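Tanui Chamber Players
Progress report to the Varholm Fund for Amateur Music
Reporting period: second half of the grant, closing in August
Prepared by Naomi Wanyama, orchestra manager

1. Status of the work

The grant covers three items: the repair and relabeling of the orchestra's parts library, the hire of section coaches for string rehearsals, and the commission of one new work for small orchestra. The library work is complete except for the wind parts noted in section 2. The coaching is complete. The commission has been delivered in full score, and the parts are in proof.

The schedule in the original application assumed that the commission would be performed at the spring concert. It was moved to the fall program with the agreement of the Fund's program officer, Lakmal Mridha. The change does not affect the total requested.

2. Parts library

At the start of the grant the library held 210 sets, stored in mixed boxes under two numbering systems. The older system ran by date of purchase and the newer one by composer. A single catalog now replaces both. Each set has one number, which is written on the folder, the conductor's score and the first page of every part.

Nassoro Mugo did the collation. Each set was checked against the instrumentation in its score, and missing parts were entered on a replacement list. Torn pages were repaired with document tape. Where a part was too worn to turn safely at the stand, a replacement was bought if the publisher still sold it separately. Works out of copyright were recopied.

String counts have been set at a standard level across the library. Sets with fewer parts than the standard were made up where the license allowed it. Rental material was left out of the exercise.

Bowings remain a difficulty. Many string parts carry markings from several conductors, some in ink. We erased pencil markings only in works scheduled for the coming season, and only after the section leaders had copied what they wanted to keep. The inked parts are still in use. Replacing them would cost more than the library line allows, and we are not asking for an increase.

The wind parts for the larger classical works are still to be checked. The horn parts in particular exist in different transpositions, and the catalog does not yet say which players will find in the folder. This will be finished before the first fall rehearsal.

3. Section coaching

Coaching was given to the violins, violas and lower strings in separate rooms during the first half of the rehearsal, with a full string session afterward. Lilian Mwakalinga coached the upper strings and Dennis Minja the cellos and basses. The sessions started at 7:15 p.m., a quarter of an hour earlier than a normal rehearsal, to leave enough time for the full orchestra. 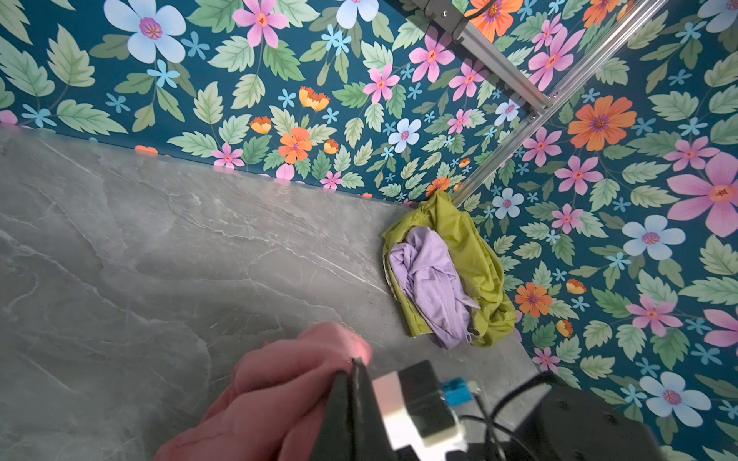 Marble-patterned surface and floral wallpaper.

Work in the upper strings was mostly on intonation in high positions and on coordinated bow distribution in slow movements. The lower strings worked on articulation and on counting through long rests. Both coaches reported that the second violins benefited from sitting apart from the firsts, as they could hear their own line. We have kept this arrangement for the opening part of each rehearsal when a new program begins.

Attendance averaged around 40 players. It was lower in the viola section than elsewhere, and the coaches rearranged one session so that the violas worked with the cellos. We would plan it this way from the start in any future scheme.

The coaches asked for measure numbers in all parts before the next round. A good deal of rehearsal time went on finding places in editions that carry only rehearsal letters, or that carry different letters in score and parts. Numbering has been added to the catalog as a task and will be done one program at a time.

4. Commission

The new piece, Jurkness, is in three movements and is scored for pairs of woodwinds, 2 horns, timpani and strings. The brief asked for a work that an amateur orchestra could prepare in a normal rehearsal cycle, with no instruments beyond those we already have. The score meets the brief.

A read-through was held with the draft of the first and second movements. Two changes followed. The bassoon line in the second movement was given a cue in the cellos, so that the passage can be covered if a player is absent. The meter changes near the end of the first movement were rebarred to give a steadier beat pattern. The notes heard are the same in both versions.

The third movement has not been played by the full orchestra. The strings have read it at a slow tempo. The timpani part calls for a retuning in a short rest, and our player has asked for one more measure. The question is with the composer.

Parts will be printed once the proofs have been read against the score. Section leaders are reading their own parts and the manager is reading the rest.

5. Spending

The library line is fully spent. The coaching line is slightly under, because one session was canceled when the hall was closed and could not be rebooked. We ask permission to move the balance to the printing of the commission parts, where heavier paper has been chosen to reduce show-through under stand lights. The second installment of the commission fee is due on delivery of the corrected parts.

No grant money was used for hall hire, which is met from member dues.

6. Remaining work

Check wind parts and record horn transpositions in the catalog.
Settle the timpani query and close the proofs.
Print and number the commission parts.
Rehearse the third movement with full orchestra.
Perform the work at Oltlow Hall in the fall program.

A recording will be made at the dress rehearsal for the Fund's archive. The final statement of accounts will follow when the printing invoice has been paid, together with a copy of the program and the finished catalog.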